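I got to Jundlow a little before six in the morning, because Gordon MacPherson told me that's when the place makes sense. He was right! By seven the phones are going and everybody's shouting over the conveyor, but at six it's just Gordon, his coffee and the sorting cell they call Karras, already working through the night's returns.

Gordon has been there 11 years. He used to sort by hand, maybe 50 parcels an hour on a good shift, and his shoulders hated it. Now he teaches Karras what to do with the odd stuff – the bent, the squashed, the badly taped – and he goes home less sore and (his words) a bit more bored. Rosario Fiore, two stations over, misses the old way. She liked talking while she worked, and the teaching job wants your eyes the whole time.

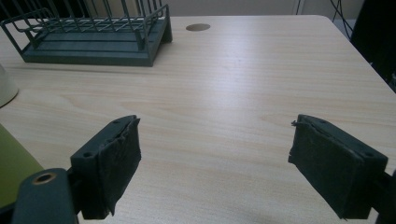
Pay was the thing I most wanted to ask about. Teachers at Jundlow get a bump after 52 shifts, and Rosario thinks it should come sooner. I'm with her. People talk about this work like it's sitting at a desk, but look at the felt on those fingers, all frayed and sprouting fuzz, and tell me it isn't manual labor. Amedeo Greco, who runs the floor, says he's listening. Rosario says she'll believe it in October, when the new rates get posted by the time clock.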